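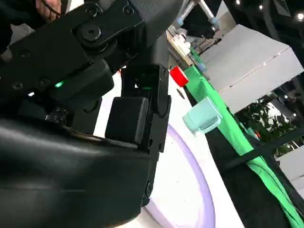 Interpreting at Sea: Radio Phrases in Mixed-Language Crews
Student project report, second-year translation course

1. Aim

The project looked at how navies and coastguards with no shared first language pass simple orders to each other during joint exercises. We wanted to know which phrases cause trouble when a ship's interpreter has to relay them quickly over the radio.

2. Material

We worked from two practice scripts, Bultach and Jadine, written for classroom use. Bultach covers a search for a missing boat. Jadine covers a transfer of supplies between ships. Both are in English, and each was put into Estonian and French by members of the group.

3. Method

Six students took part. In each run, one read the orders, one interpreted and one wrote down what reached the other side. Runs were recorded and checked against the script in October. Terms were kept in a shared glossary called Pärn.

4. Results

Numbers and bearings were passed on correctly in most runs, as long as they were read digit by digit. Bearings given as whole numbers were harder, above all into French. Three kinds of phrase were often changed: conditional orders, requests worded as questions, and anything with "unless" in it. "Stand by" was taken as "wait" by some interpreters and as "be ready" by others.

Note-taking helped in Jadine, where the orders are longer. In Bultach it slowed people down.

5. Problems

The recordings from the first Altico headset were too quiet and two runs had to be repeated. None of us has served on a ship, so our reading of some naval terms may be wrong.

6. Further work

The glossary still lacks entries for towing and medical transfer. The next group should add these and try the scripts with background noise.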